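The Return of the Household Basket

At Sallholm, the housewares collection assembled by the Pennington trust, woven baskets now fill 2 rooms. The catalog lists 253 of them, most made for bread, linens or mail. Curator Lowri Bowen selected the pieces for daily use over display value, and visitors are invited to handle a portion of them.

Rectangular forms dominate the August additions. They sit squarely on a shelf, and a tight crisscross weave keeps small articles from slipping through. Dark brown finishes have proved popular with younger households. A braided rim remains the preferred edge, as it is comfortable in the hand. 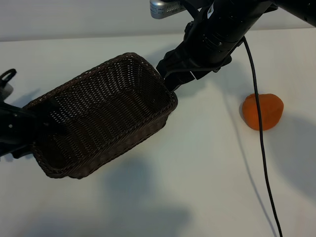

Care is simple. Guðlaug Holst, who maintains the collection, recommends a soft brush along the weave every 30 days and a dry shelf away from radiators. Loans to schools resume on Nov 12, 2022.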